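Datasets > Plarkell > Suture Pad Set

Plarkell Suture Pad Set: README

Maintained by Carleen Lockyer. First posted October 2019.

What is in the set

The set has 1,047 close-up pictures of pink practice skin pads with cuts and black thread. It was put together for people who study wound closure on bench models. No human or animal tissue was used. File names give the pad, the cut and a running number, in that order.

Pads

The pads come from 3 batches, marked Norico, Stubbs and Indby in the batch column. These are our own shelf names and say nothing about the supplier. Cuts run lengthwise or across, and some pads have both.

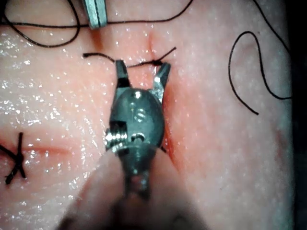
Knot at the skin surface, with a crossed stitch at far left.

Thread and knots

All thread is fine and black. The stitch column takes one of 4 values: none, open, tied, crossed. Use "tied" only when a knot can be seen. A crossed stitch is logged under the cut it closes, even if another cut is nearer the middle of the picture. Loose tails are not labeled.

Surface shine

Moist pads give off many small bright specks. Do not label these as thread or damage. Where the specks are dense, trace the cut at normal brightness first, then check it again with the picture darkened. A long straight cut gets one line, from one visible end to the other.
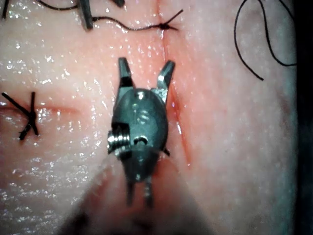
Labels

612 pictures have cut outlines. The rest have the stitch value only. Reddish edges count as part of the cut. Faint creases are outlined too, with "faint" entered in the notes column.

Known problems

Some Stubbs rows have the pad and cut numbers swapped. Corrected rows are due in November. Send other errors to Carleen with the full file name.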